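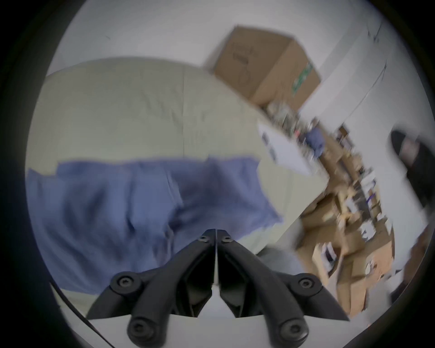
One of our longest-standing members at Ultancombe wrote in to ask why the doubles ladder never seemed to match the scores pinned up in the bar, and could somebody please put the whole lot in one place. Fair point, and this folder is our answer to it!

# Ultancombe Tennis Club: match results

Welcome, and thank you for looking in. These are the results of the club's social and competitive matches, typed up from the old paper score sheets (some of them rather smudged, so please be patient with us) and kept as plain spreadsheet files that anybody can open.

## What you'll find

- `matches.csv`: 915 matches, one to a row
- `ladders.csv`: ladder positions at the end of each month
- `cups.csv`: finals only, including the Stergiou Cup and the Bevus Plate

There are 11 columns in the main file. Most explain themselves, but `court` needs a word: we renumbered the courts when the new fence went in, and **all rows use the new numbers**, even for older matches.

## Things to watch for

Roughly 60 rows have no score, only a winner. The sheets simply said "won" and we didn't like to guess. Walkovers are marked `W/O`, and a match stopped by rain has `R` in the last column, with the games as they stood.

Juniors appear by member number only, and we'd ask you to keep it that way if you pass the files along.

The 5 Zendico League fixtures from September were played under the short-set rules, so please leave them out if you're working out averages. I forgot to do this the first time and gave our second team a very flattering season.

## Corrections

If you spot a mistake, and I'm sure you will, drop a note in the box by the clubhouse door with the row number and the right score. I go through them after the morning roll-up and update the files the same evening, tea permitting.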